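Student Work > Design Foundations > Final Reports

This site uses cookies to remember your settings. By continuing to browse you agree to our use of cookies. Accept | Manage

Light, Paper, Air: my balloon lantern project
Kusum Jaiswal
Tuesday, June 29, 2021

So my project started with a party. My aunt had paper lanterns hanging all over her yard, and I got stuck staring at one and wondering how you make a round thing out of flat paper. The usual way is to cover a balloon in tissue and glue, let it dry, and pop the balloon. I'd done it in second grade (badly) and figured a whole semester would be enough to get good at it. Ha.

My question was pretty simple: how thin can the shell be and still hold its shape once the balloon is gone? I planned to test one, two and three layers of white tissue over pale balloons, with glue mixed 50/50 with water. Szu-yu Tam in my section let me share her table by the window, and that's where most of the glue ended up.

The top of the balloon was the part I spent the most time on. Tissue lies down nicely on the sides if you tear it into strips, but near the top everything wants to bunch. You get folds, then folds on top of folds, and when it dries you have a hard little knob. I tried smaller pieces, I tried wetting the paper first, and I tried cutting petals like a flower. 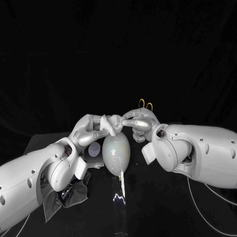 Petals were the best of the three, as long as I laid them one at a time and pressed from the middle outward. Wet paper was a disaster! It tore every time I moved a finger. I also learned to stop fussing. A few wrinkles look fine with a light inside, kind of like veins in a leaf.

Results: the one-layer shells all caved in when the balloon went. Two layers held if I let the air out slowly through a tiny hole near the knot, but they dented if you looked at them wrong. Three layers held every time, even when I popped the balloon with a pin, and they still let plenty of light through. I let each one dry overnight — 30 minutes with a hair dryer does not count, please don't try it.

If I did it again I'd test the glue too. Ms. Ortner suggested wheat paste back at the first check-in and I ignored her, so that one's on me. I'd also like to try colored tissue as the inside layer.

Comments (3)

Omprakash Bajpai: Did the balloon stick to the paper on the inside? Mine always does.

Kusum Jaiswal: A little! I rubbed hand lotion on the later ones and they peeled right off.

Kuldeep Negi: Team wheat paste over here. Smells weird, dries great.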